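Lamura Hand-Held Gripper Kit: Data Card and Release Notes

Status: under review
Last revised: November 12, 2023
Card maintained by: Anas Mahrous

Summary

The Lamura kit is a hand-held two-finger gripper with a camera fixed to the tool. It is supplied by Idmont for the recording of household handling tasks. The kit is offered together with a sample set of recordings, referred to in this card as Lamura-Home. This card covers the contents of the sample set, the conditions under which it was recorded, and the points that remain open in our review of the kit.

The card is intended for teams deciding whether to purchase or borrow the kit. It does not replace the supplier's manual. Questions of warranty and repair should be sent to Idmont directly.

Contents of the sample set

The sample set holds 756 recordings. Of these, 260 concern clothing and bed linen. The rest concern kitchen items, shelves and drawers. Recordings were made in five homes, all of them lived in at the time. Operators were asked to leave rooms in their usual state and to move furniture only where it blocked the way.

Each recording consists of the video file, a text file giving the task in one sentence, and a log of the finger opening. Recordings in which the operator stopped before the end of the task are kept and carry the label "partial" in the text file.

Folder layout

video/ one file per recording
log/ finger opening, one file per recording
task/ one-sentence task text
notes/ operator remarks, where given
LICENSE
CHANGES

Clothing tasks

Clothing tasks take place on beds, chairs and floors. Garments differ widely in color and weight, and the surfaces under them are often patterned. Users who intend to separate garments from their background should expect this part of the set to be demanding. A bright pink garment on a patchwork quilt is easily told apart by color, while an olive-khaki one on the same bed gives less contrast against some of the panels.

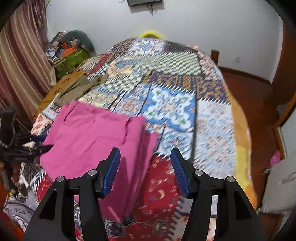
Home Handling Review Group, Neagu Technical Office

The fingers carry blue ridged pads on black housings. Both pads remain in view during ordinary use, and the gap between them can be compared with the logged opening. Fast movement of the hand produces blur in cloth close to the fingers. The corners of the picture are dark and rounded. Users who crop the video should choose one crop and apply it to every file.

Findings to date

The grip on thick fabric was judged good by all operators. Thin fabric was harder to pick up from a soft mattress, and several operators pressed down further than the manual advises. The review group has asked Idmont to add a page on this to the manual.

The log and the video begin together in most files. In 5 files the log starts late. These are listed in CHANGES and should be left out of any work that depends on timing.

The pads are attached as separate parts and can be ordered alone. No wear test has been completed. The group will report on pad wear in May, after the second loan period.

Known limits

The set includes right-handed operators only.
Task texts are in English only.
No force readings are supplied.
Rooms contain personal belongings. Faces, letters and screens were checked for before release, and any file in question was withdrawn.

Storage and transfer

The sample set is held on the Skandevico file server. Access is given on written request, stating the name of the team and the purpose of use. Copies may not be passed to a third party. Teams that withdraw from the review are asked to delete their copy and confirm this in writing.

Reporting errors

Errors in task texts or labels should be reported to the review group with the file name and a short account of the fault. Corrections are entered in CHANGES at each revision. Videos are not re-encoded between revisions, and file names remain the same.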